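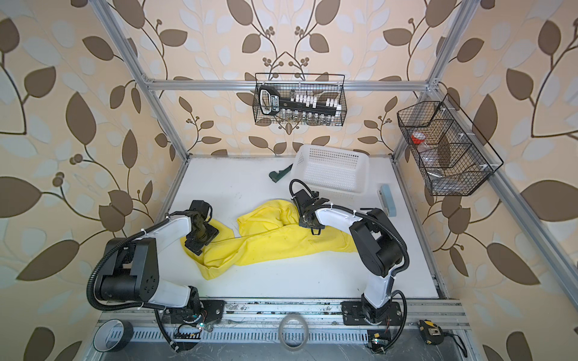 Kapitel 7
Zusammenlegen von Köperware

Worum es geht: ein Stück Stoff vom Knäuel zum Paket. Klingt nach nichts. In der Wäscherei der größte Zeitfresser nach dem Mangeln, und der Arbeitsgang, bei dem die meisten Stücke zurückgehen. Das Kapitel setzt Kapitel 4 (Bindungen) und Kapitel 6 (Trocknen, Restfeuchte) voraus. Wer 4 übersprungen hat, bitte zurück, wenigstens die Seiten zu Kette und Schuss.

Vorab die Begriffe, kurz:

Legen — das Stück flach auf den Tisch bringen.
Strecken — Knitter mit der Hand ausziehen, ohne Dampf.
Falten — Kante auf Kante, in fester Reihenfolge.
Ablegen — Paket in den Korb oder aufs Regal, Bruchkante nach vorn.

Im Betrieb sagen alle zu allem „falten“. Im Kapitel nicht. Wenn hier „legen“ steht, ist legen gemeint.

7.1 Warum ausgerechnet Köper

Leinwandbindung legt sich fast von selbst. Köper nicht. Der Grat läuft schräg über die Ware, und schräg zieht sie auch. Faßt man ein Köperstück an zwei Ecken und hebt an, hängt es gern ein bisschen windschief. Auf dem Tisch dann: eine Kante gerade, die gegenüber wandert. Anfänger ziehen an der gewanderten Kante. Dann wandert die andere.

Dazu das Gewicht. Köper ist oft dichter eingestellt, die Falten stehen, statt zu fallen. Ein Knick, der einmal im Korb unter zehn anderen Teilen gelegen hat, bleibt drin. Rausstreichen hilft halb.

Gelb als Übungsfarbe hat sich bewährt. Schatten in den Falten gut zu sehen, Schmutz auch. Auf Marineblau sieht man unter Hallenlicht gar nichts, auf Weiß blendet es. Die Übungsreihe in diesem Kapitel läuft deshalb durchgehend mit gelber Ware.

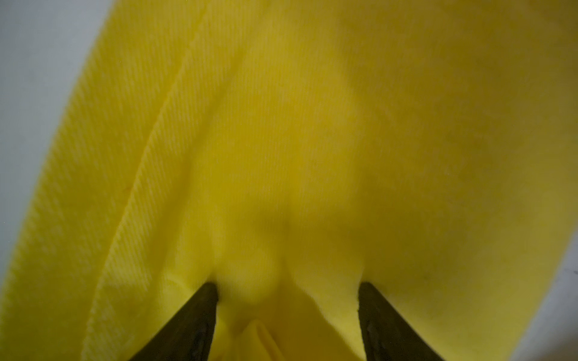 Luik, im September

Notiz aus der Vorbereitung, fast unverändert übernommen. Umesh Kandpal hat die Übungsstücke ausgesucht, Ware von Wildale, Artikel 2204. Kriterien: Köper, Grat mit bloßem Auge erkennbar, nicht zu steif. Ausgefranste Ränder haben wir ausdrücklich zugelassen. Im Betrieb kommt auch nicht alles sauber gesäumt an.

Zur offenen Kante gleich die Regel. Franst ein Rand aus, wird er nie zur Bruchkante und nie zur Außenkante des Pakets. Immer nach innen. Fäden nicht abreißen, sondern mit der Schere kürzen, knapp, aber nicht bis in die Ware. Wer reißt, zieht im Köper leicht den Schussfaden mit, und dann läuft eine Gasse quer durchs Stück. Nicht mehr zu reparieren.

Zweiter Punkt aus Luik: der Griff. Zwischen zwei Fingern gerafft, bildet dichter Köper runde Wülste, keine scharfen Falten. Die Wülste sind harmlos, gehen beim Loslassen meist auf. Kritisch ist die schmale innere Falte, die sich dazwischen legt. Die bekommt den ganzen Druck ab. Bei langem Halten glänzt so eine Stelle später, vor allem bei dunkler Ware. Also: greifen, heben, ablegen, loslassen. Nicht mit dem Stück in der Hand ein Gespräch anfangen.

7.2 Der Arbeitsplatz

Tisch hell, glatt, ohne Fugen. Höhe so, dass die Handballen aufliegen, wenn die Ellbogen leicht gebeugt sind. Zu niedrige Tische gehen in den Rücken, zu hohe in die Schulter, beides merkt man erst nach der dritten Woche.

Die Arbeitsfläche teilt man in Gedanken in drei Streifen.

Vorn: greifen. Dort liegt nichts, was man wegschieben müsste.
Mitte: das Stück selbst.
Hinten: der Korb.

Korb hinten klingt umständlich, weil man drüberlangen muss. Dafür bleiben die Seiten frei, und das Stück kann sich nach links und rechts ausbreiten. Steht der Korb rechts, legt man unbewusst alles etwas nach links, die Pakete werden schief. In der Lehrwerkstatt Bostex wurde das über eine Serie von 1186 Teilen mitgeschrieben, mal mit Korb rechts, mal mit Korb hinten. Mit Korb hinten kamen 23 Pakete zur Nacharbeit zurück, mit Korb rechts 154. Keine Wissenschaft, die Gruppen waren unterschiedlich geübt, aber die Richtung stimmt mit dem überein, was man am Tisch sieht.

Körbe mit gelochter oder gitterförmiger Wand vorziehen. Luft kommt durch, Restfeuchte kann raus. Geschlossene Kisten nur für den Versand. Die Jutekörbe von Jutetti sehen im Laden hübsch aus, am Legetisch ziehen sie Fäden.

Werkzeug, Klebeband, Kartons: gehört irgendwo hin, wo der Stoff beim Ausbreiten nicht hinkommt. Rand geht, Hängekorb über dem Tisch ist besser. Metallteile nie unter oder auf helle Ware.

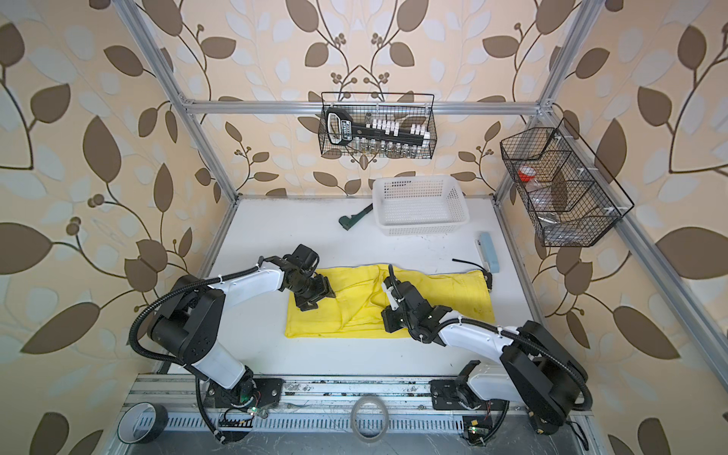 Abb. 7.2: Gelbes Tuch in der Tischmitte, flach, aber noch zerknittert. Schräger Knick durch die Fläche.

7.3 Vom Knäuel zur Fläche

Aus dem Trockner kommt die Ware verdreht. Typisch ist die lange Wurst: in sich gedreht, ein dicker Bausch irgendwo an der Seite. Nicht schütteln. Schütteln ist bei Frottee richtig, bei Köper schlägt man sich damit die Ecken in die Fläche und sucht sie nachher.

Stattdessen ein Ende festhalten, flach auf den Tisch gedrückt. Das ist die Haltehand. Die andere Hand, die Suchhand, geht zur Mitte und holt sich die oberste Lage. Nur eine Lage! Mit Daumen und Zeigefinger prüfen, ob sich zwei Lagen gegeneinander verschieben. Wenn ja, eine fallen lassen. Dann anheben und vom Bausch wegziehen, langsam. Die Haltehand bleibt, wo sie ist.

Meist reichen zwei bis drei Züge bis zur groben Fläche. Grob heißt: alle Ecken sichtbar, keine Lage unter der anderen. Glatt muss es noch nicht sein, ein schräger Knick darf bleiben. Den nimmt man erst im zweiten Durchgang heraus, von der Mitte nach aussen, Hand flach, in Richtung der Kettfäden. Streicht man quer über den Knick, wandert er bloß ein Stück weiter und liegt dann an einer Stelle, wo man ihn noch weniger brauchen kann.

Häufiger Fehler, von Cúc Lã im Kurs immer wieder notiert: die Haltehand wandert mit. Passiert unbemerkt, man hilft ja nur ein bisschen nach. Ergebnis ist ein Stück, das als Ganzes über den Tisch rutscht und genauso verdreht ankommt, wie es losgefahren ist. Gegenmittel: Handballen fest auf, Finger gestreckt, Blick auf die Haltehand statt auf die Suchhand. Nach ein paar Stücken sitzt es.

Linkshänder tauschen die Seiten. Reihenfolge bleibt gleich.
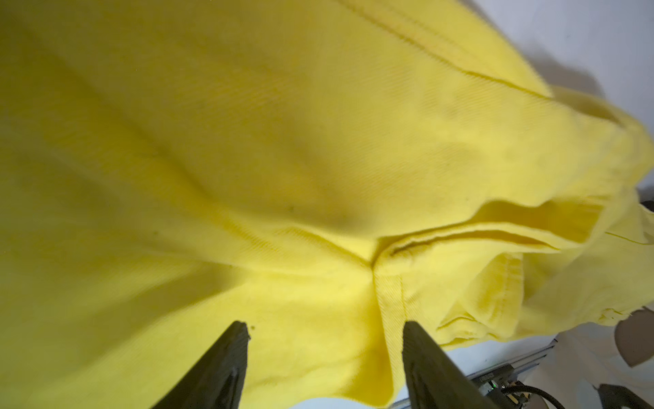
Stand der Seite: zuletzt geändert im September, 16:40 Uhr

7.4 Nähte und Säume

Neu in dieser Fassung, der Abschnitt stand vorher im Anhang und wurde dort nicht gelesen.

Sobald Nähte im Stück sind, ändert sich das Legen. Eine Naht ist eine Schiene. Sie ist dicker als die Fläche, steifer, und gibt die Richtung vor, ob man will oder nicht. Kappnähte erkennt man an den parallelen Stichlinien, die Ware liegt dort mehrfach übereinander. Darüber lässt sich kein sauberer Bruch setzen. Entweder daneben falten, mit Abstand von mindestens einer Fingerbreite, oder die Naht genau auf die Kante nehmen und mit dem Daumen nachfahren. Alles dazwischen gibt einen Buckel.

Beim Anheben nicht direkt auf der Naht raffen, wenn es sich vermeiden lässt. Läuft die Naht zwischen den Fingern durch, kommen die Falten links und rechts davon an einem Punkt zusammen, und seitlich stapeln sich die Lagen übereinander. Sieht unordentlich aus, ist aber brauchbar als Orientierung: der Naht nach unten folgen, dann findet man den Rand, ohne das ganze Stück umzudrehen.

Säume zuletzt. Ein umgenähter Rand rollt sich gern ein. Vor dem ersten Bruch einmal mit dem Fingerrücken aufstreichen, sonst liegt die Rolle innen im Paket und drückt sich durch alle Lagen.

Reihenfolge also: Fläche suchen, Nähte ausrichten, Säume aufstreichen, dann erst falten. Bei Kleidungsstücken kommen Ärmel, Bund und Verschlüsse dazu, siehe Kapitel 8. Für Tücher weiter mit 7.5, Halbieren und Dritteln. Dafür ein frisch getrocknetes Stück nehmen, kein schon gelegtes, die alten Brüche führen sonst die Hand.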